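I put off writing this for weeks, mostly because I wanted to live with the thing through a proper cold spell before saying anything kind or unkind about it. We've now had the whole of January and a good deal of damp weather since, so I feel entitled to an opinion. The item in question is the **Lehner heated airer**, the folding winged one with a zip-up cover, and I have been drying the washing of a four-person household on it ever since our old tumble dryer started smelling of hot pennies.

We live in Drolthorpe, in a terraced house with no utility room, a narrow yard that gets the sun for perhaps an hour, and a back bedroom that has slowly turned into the place where wet things go. If you have a garage or a nice big airing cupboard you can probably stop reading now and go and enjoy it. For everybody else, I'll try to be thorough.

## Getting it home and getting it up

I bought mine from the hardware shop in Pludness (the one with the paraffin pumps still outside) and paid a bit more than I would have online, but they let me open the box and have a good prod at the hinges first, and I do like a shop that lets you prod. It came in one piece apart from the feet, which push on. The instruction leaflet is a single folded sheet and the print is tiny, so have your reading glasses handy.

It opens like a deckchair and it will nip your fingers like one too, if you hold it by the crossbar. Hold it by the legs. Once it's up it's steady enough, though the left wing on mine sits a touch lower than the right and always has. I rang the Lehner helpline about that and a very pleasant lady told me to loosen the bolt, lift, and tighten again, which worked for a fortnight. I've since decided I can live with it.

## What it's like with actual washing

The bars get warm, they don't get hot. I think that's the thing to understand before you spend your money, as I had a picture in my head of socks crisping up like toast and it really isn't that sort of machine. A thin cotton shirt laid over the bars in the evening is ready by breakfast. Tea towels are quicker. Jeans are a slog, and the waistband will still be clammy long after the legs are done, so I turn them upside down halfway through and grumble.

With the cover zipped on, everything speeds up noticeably. I was sniffy about the cover at first — it looks like a small tent for a shy person — but I wouldn't be without it now. It holds the warmth in beautifully and it hides the underwear when people come round. The zip is the weak point. It catches on its own lining at the corner, every single time, and I have learned to run a finger ahead of it.

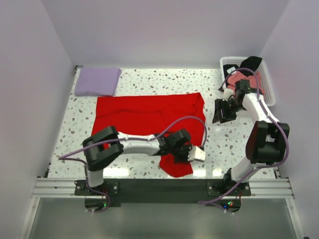
Jumpers and anything knitted need a bit more thought. The temptation is to fold them over a bar and walk away, and what you get then is a hard line across the middle that no amount of tugging will shift. The top bars are close enough together that you can lay a jumper flat across them if you open both wings, and that's what I do, with the sleeves tucked over the body and then swapped round before bed. It takes up the whole of the top, mind you, so wool day is wool day and everyone else's pyjamas have to wait.

Fleece does marvellously. So do pillowcases. Double duvet covers are hopeless unless you fold them in four, and then the inside layers stay wet, so ours still go over the banisters as they did in my grandmother's house. She would have thought a heated airer was a scandalous extravagance, and would have had one by Easter.

## The running costs

I'm not a meter-watcher by nature, but I did plug it into one of those little energy monitors for a while, and the display never went above 227 watts with all the bars on. I found that reassuring. Our old dryer made the kitchen lights dim. You do leave this on a great deal longer, of course, so the sums depend on how patient you are and how much you're paying, and I'll leave you to do your own. Our bill went down a bit. We'd also stopped using the fan heater in the bathroom, so I can't in fairness give the airer all the credit.

What I would say is that the water has to go somewhere. In the first week I had the bedroom door shut and the window shut, feeling very clever about keeping the heat in, and woke up to windows you could have written your name on. Open a window a crack, or run a dehumidifier if you've got one. We borrowed a Vidside one from my sister-in-law and liked it so much that we've been rather slow about giving it back.

## Grumbles

- No timer. At this price there should be a timer. I use a plain plug-in one, having first checked it was rated for the load.
- The lead is too short for our room and I don't like extension leads near wet washing, so the airer lives where the socket is and we edge round it.
- The feet leave little grey marks on vinyl flooring. They come off with a damp cloth.
- The switch lights up a fierce orange, and in a dark bedroom it's like being watched by a cat.

## Would I buy it again?

Yes, I would, though I'd wait for the spring when the Pludness shop knocks a bit off. It has made the back bedroom usable, the towels are softer than I expected (a good shake before they go on helps no end), and nothing has shrunk, which I certainly couldn't say of the dryer. I'd give it four stars, and the missing one is for the zip.

If you've found a way of stopping that lining from catching, do please leave a comment. I've tried candle wax and I've tried pencil, and I'm down to bad language.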